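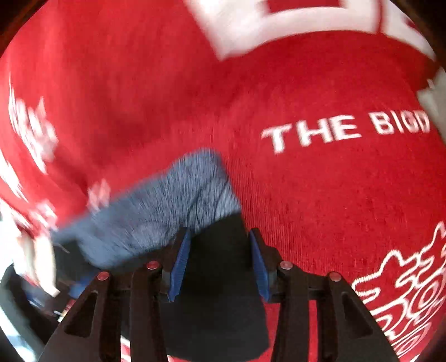 Gripper over the red fabric, with blur down the left side.

How to record cloth demonstrations with a hand-held gripper
By Sze-wing Tu
Last updated 27 May 2026

You are about to spend an afternoon moving laundry with a pair of plastic fingers while a camera watches over your knuckles. Your own hands could do the job in a fraction of the time, and will remind you of it constantly. Ignore them.

The guide covers the sorting task: taking soft items one at a time from a heap and laying them down flat somewhere else. It was written for new people on the Vastasar project, but most of it holds for any cloth work done with a hand-held gripper. If you are driving the arm from the Zodico desk instead, read the section on remote control near the end and skip the part on grip, which will only make you jealous.

Before you start

You need the gripper, a charged battery, a cleared surface at about hip height, a heap of cloth and a place to put it. Wear plain sleeves. Sizwe Ngubane recorded a full session in a fringed cardigan and the policy spent a week reaching for its own cuffs.

Wipe the pads with a damp cloth and let them dry. Fluff builds up on them quickly with anything fleecy, and a furry pad slides off smooth cotton at exactly the moment you were feeling pleased with yourself. Squeeze the trigger a few times and watch both fingers. They should move together and meet in the middle. If one lags, check the pivots for threads wound round them. Tweezers are in the drawer with the spare pads, or were.

Clean the lens last. You will touch it while doing everything else.

Calibrate

1. Open the Neleck recorder and choose your gripper from the list. The name is on the sticker under the handle.
2. Hold the gripper fully open until the bar turns green.
3. Close it fully on nothing and hold again.
4. Move it slowly in front of the marker board, up and down, then side to side, then turning the wrist.
5. Look at the tracking line. A smooth line is good. A line like a dropped plate of spaghetti means you went too fast or someone stood in front of the board.

Do it again after every battery change. Yes, even if nothing moved.

Build the heap

People are far too tidy at this stage. They drape three items artfully over each other and then wonder why the robot panics at a real basket. Drop the cloth from chest height and leave it as it falls. Mix your fabrics: something knitted, something fluffy, something dark and flat that hides its own edges. Put prints in as well. Large white lettering on a strong colour is useful, as a fold through the middle of a word looks very different from a word lying flat, and we want the model to see plenty of both.

Dark on dark is hard for the camera and for you. Include some anyway, but spread it out through the session. A run of nothing but black socks produces poor data and a low mood.

Make the first grasp

Start each recording with the gripper open and well clear of the heap, so the camera gets a decent look at what it is dealing with. Count one breath. Then come in.

Approach from above with the fingers tilted a little forward. Aim for a ridge or a raised fold. Flat cloth gives the pads nothing to close on, and you end up polishing it. If there is no fold, make one: rest one finger on the fabric, drag it gently towards the other and close on the wrinkle that rises between them. It feels like trying to pick up a stamp in oven gloves. After a dozen or so it becomes nearly dignified.

Close slowly. Stop when both pads have hold of the cloth. Then lift a hand's width and pause before going any further. The pause shows the model what a held item looks like, and it gives the thing underneath a chance to let go.

It often won't let go. Fleece clings to fleece, and fluffy scraps cling to everything. When two items come up together, lower them, open, shift your grip to one side and try again. Keep recording throughout. A mistake followed by a calm correction is worth keeping, and it may be the only time anyone thanks you for one.

What you must not do is help with your other hand. Put it in a pocket. If you do reach in, stop the recording and mark it as spoiled. Quietly hoping the reviewer won't notice is a poor plan, as the reviewer is Sizwe and he notices.

Move and place

Carry the item in a curve, keeping it high enough to clear the heap. Move at the speed of someone carrying a full cup of tea. The arm in the lab can't whip round as your wrist does, and footage of you whipping round is mostly smear.

A little blur is fine. The camera rides on the tool, so anything near the edge of the view streaks as soon as you turn, while whatever lies ahead of the fingers usually stays readable. Throw a recording out if you can't make out the cloth between the pads at the moment of closing or opening. If only the background has gone soft, leave it in.

To place, touch the hanging edge down first, then draw the gripper back over the surface so the rest follows it. Open only when the pads are low. Releasing from a height gives you a new heap, and you already had one of those.

Back away before you stop recording. Many people cut the moment the fingers open, which teaches the robot that its work ends with its hand in the washing.

How many, and how long

A session is 38 recordings. Take a break of 10 minutes halfway through, whether you feel you need it or not, because tired hands start taking shortcuts that you won't be aware of until review. Change the heap after every recording. Change the background cloth at the break.

Our first sorting policy was trained on 129 demonstrations and could reliably pick up one particular tea towel. The current target is 300, from several people, left-handers very welcome.

Using remote control instead

At the Zodico desk you hold the two leader handles and the arm copies you. The grasp is the same, but you can't feel the cloth, so you will squeeze too hard and lift too soon. Watch the wrist camera feed for slack disappearing from the fabric. When the folds pull straight, you have hold of it, or you have hold of the table cover. Lift slowly until you know which.

There is a short delay between your hand and the arm. Don't chase it. Move, let the arm catch up, then move again. Keep one foot near the stop pedal and your tea on the other bench.

Check your recordings

Play each one back at double speed in Neleck before you go home. Look for these:

Tracking lost. The line jumps or goes flat. Delete it.
Gripper width stuck. The fingers move in the video but the number doesn't. Calibrate again and repeat the recording.
Thumb over the lens. You'll know.
Wrong item count. If two items were placed together and never separated, mark it as a failed attempt.
Long dithering. Trim the start if you hovered over the heap having doubts. Leave any dithering in the middle, where it belongs to the task.

Label every recording with the fabric type and your initials. "Misc" is not a fabric type. Neither is "the horrible one", although we all knew which it was.

Upload to the Aidoo server, in the folder for the current month. The September folder still has a copy of the old sorting set, recorded with the previous pads, so please don't add to it. Put the gripper back on its stand with the fingers open, plug in the battery and fold the cloth. You may use both hands.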